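Subject: Re: [walks] Day bag for the June walk - what do people carry?

Hello all,

Oh, I am glad somebody asked this! I have been going on about day bags to anyone who will stand still, and now I have an excuse to do it in writing.

On the walks list, Floltell wrote:

> I've signed up for the June walk from Larkivia over to the
> lake and I'm a bit stuck on what to carry it all in. My old
> rucksack is a 30 litre thing with a frame and it squeaks.
> Is a shoulder bag mad for a whole day on foot? My partner
> says yes. Also, do I need a proper liner or will a bin bag
> do? And how much water, given there's no tap after the
> chapel?
>
> Sorry for the string of questions, first time out with
> the group.

Please don't be sorry, they are good questions and the list has been very quiet since Easter.

Shoulder bag first. It isn't mad at all, but it does depend on the strap and on how you load it. I did the whole of the Ait Brahim path with one (12 miles, a fair bit of it uphill) and came home with happy shoulders. What made the difference was wearing it across the body, shortening the strap until the bag sat in the small of my back, and swapping sides at every stop. If you leave it long it bangs on your hip all day and by lunch you hate it. A wide strap is worth far more than lots of pockets, and if yours is thin you can sew a bit of old towel round it, which looks dreadful and works beautifully.

That said, if you are carrying more than lunch, a waterproof and your water, I would go for a small backpack. The path climbs nearly 2000 feet before the ridge and two straps are kinder on the way up. The squeak in your old one is probably where the frame meets the hip belt, by the way. Rub a candle stub along it before you give up on it! Mine squeaked for years and I could have cured it in a minute.

Liner: a bin bag is fine, but get a thick one, the sort sold for garden waste. Put it in empty, pack into it, then twist the top and tuck it down the side. The thin kitchen ones split on your sandwich box before you are over the first stile. I still put my socks and my map in their own little freezer bags as well, out of habit.

Water: 2 litres if it's warm, and please do fill up at the chapel even if your bottle is still half full. There is a farm further along where they have been very kind to us in the past, but I don't like to count on it.

My other great discovery is packing the night before and then taking everything out again. I know how that sounds! But I put the bag down in the middle of the floor, tip the lot out next to it, and only put back what I can name a use for. Last year that got rid of a second torch, a tin of travel sweets gone solid, and a guidebook to somewhere else entirely. A black bag is the worst for this, as small things vanish inside it, so if you are buying new do look for one with a pale lining. I got mine from Istisero on the high street, end of line, and I can find my keys in it in the dark.

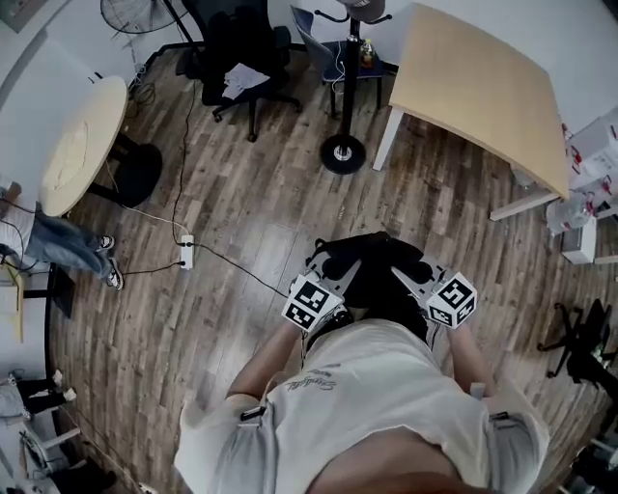 Henrik Rothe

One more thing on loading, which I forgot higher up. Heavy things want to be close to your back and fairly high, so water goes against the spine and the waterproof goes on the outside where you can grab it. With a shoulder bag it's simpler, just put the bottle at the end that sits behind you or the whole thing swings round to the front whenever you bend to do up a boot.

For food I'd say bring more than you think. We stop at the ridge wall at 12 if the weather is decent, and it is a lovely long stop with the whole valley in front of you, the kind where people start swapping cake. I shall have ginger loaf. If anyone still has the recipe for those cheese and onion things from the autumn walk, could you send it to the list? I have tried twice and they come out like coasters.

And does anybody know if the lower footbridge is open again? If it isn't we will need to go round by the mill, which adds a bit but takes you past the best bluebell bank for miles (over by June, sadly, but the ferns are splendid).

Very much looking forward to meeting you, and do bring the squeaky rucksack if you get fond of it again.

Henrik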